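Tue 24 January

I have now lived in Gremmont for a full year without owning a car, and several people have asked how it's going, mostly in the tone you'd use on someone recovering from a fall. A thread.

**1/**
Gremmont has a bus. I want to start there. People who have lived in this town for decades will tell you it does not have a bus, and they will tell you this while standing in front of one.

**2/**
It's the 600. There are no other numbers. I don't know what happened to the first 599, but I assume they were cut in an earlier budget.

**3/**
The 600 runs from the old Magagula warehouse to the hospital by way of everything. It passes the library, then goes off to look at some condos, then passes the library again from the other side. If you miss it the first time you can cross the parking lot and catch it the second time. I have done this with groceries.

**4/**
My first month I treated the timetable as a schedule. It's closer to a mood board. The 7:40 comes at 7:40 if you are running late and at 7:52 if it's sleeting.

**5/**
I kept track of the money because I am exactly that kind of person. Fares for the year, including the two times I bought a monthly pass and then got the flu: $1,388.

**6/**
The insurance quote on the car I didn't buy was $1,675. That's insurance only. That's to look at the car from the window and feel responsible for it.

**7/**
A few people have pointed out that I also took cabs. Yes. I took cabs. I went to the dentist on the far side of the river, and I moved a bookcase, and one night in February I stood in freezing rain for 50 minutes and decided my principles could ride home in a Corolla.

**8/**
All in, fares and cabs and one rented van, I spent $2,539. My brother-in-law says this proves I should have bought a car. My brother-in-law's truck has been in the shop since Thanksgiving, and he told me this over the phone, from the shop.

**9/**
The thing I was least ready for was the waiting. I used to think I was a patient person. I was a person with a car.

**10/**
I tried podcasts. I tried a language app and can now say "the horse is eating an apple" in Portuguese, which has come up less than I hoped. In the end I mostly just stand there and read the ad on the shelter. It's been the same ad all year, for a protein drink called Nutent. The slogan is "Be More." More what has not been addressed.
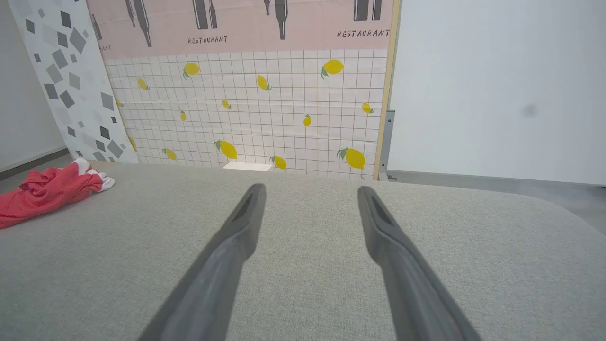
**11/**
You do learn the regulars. There's a man who boards at the library with a cello case and gets off one stop later, every time, in all weather. It's a four-minute walk. I have never asked and I'm not going to, because right now it could still be anything.

**12/**
There's also a woman who does the crossword in pen and sighs at it. Last summer she turned to me without any greeting and said "river in Spain, four letters." I said Ebro. She said no. It was Ebro. We've been a little cool with each other since then.

**13/**
Then there's the app. In spring the county switched us to something called Priva, which lets you watch a tiny bus move along a tiny map. The tiny bus and the real bus are not related.

**14/**
I once watched the tiny bus drive into the river, stay there for several minutes, and come out the other side with its on-time status unchanged.

**15/**
Priva also asks you to rate every trip out of five stars. I gave one trip four stars and it asked what went wrong. The choices were Cleanliness, Comfort, Safety and Other. I put Other and typed "it's a bus." It thanked me for helping to improve the experience.

**16/**
Things I carry now that I did not carry before: a folding umbrella, a second folding umbrella for when the first one folds on its own, exact change in a film canister, a granola bar whose age I'd put at ten months, gloves. I look like I'm going camping at the DMV.

**17/**
Groceries are a matter of physics. You can buy as much as you can lift with two arms for the distance from the stop to your door, and mine is uphill. I no longer believe in melons.

**18/**
I got one of those little wheeled carts in the fall. I resisted for months because I thought it would make me look old. It does. It also holds a melon, so I've had to walk back the last post.

**19/**
Sundays there is no 600. On Sundays the town is exactly as big as I can walk, and I've gotten fond of it at that size. There's a bakery I'd driven past for years when I used to visit and never once seen. It has a bench out front. The rye is good. The coffee is a crime, but I drink it.

**20/**
Yes, I know bikes exist. Thank you to everyone who has told me about bikes. I live at the top of the hill I mentioned. I have seen people ride up it and I have seen their faces.

**21/**
Some practical stuff for anyone thinking about it, since I keep getting asked:

- Sit on the left going toward the hospital. The heater on the right side only knows one temperature.
- The last bus leaves downtown at 9:10. Movies do not know this. Go to the matinee.
- The transfer slip is good for two hours. There's nothing to transfer to, but you can use it to come back.
- Wave. I mean really wave, with your whole arm. The driver will otherwise take you for a person who enjoys shelters.

**22/**
The drivers, by the way, are great. One of them waited for me while I ran the entire length of the pharmacy parking lot with my coat open and a bag of cat litter in my arms. When I got on he looked at the litter and said "big night." I think about that a lot.

**23/**
There's a county meeting next month about whether to run the 600 later on Fridays. Public comment is limited to two minutes per person and the meeting ends at 9:30.

**24/**
The last bus, as noted, is at 9:10. I've looked at this from every side and I don't think anyone did it on purpose.

**25/**
Anyway, I'm going. I've got my two minutes written down and I'm budgeting for a cab.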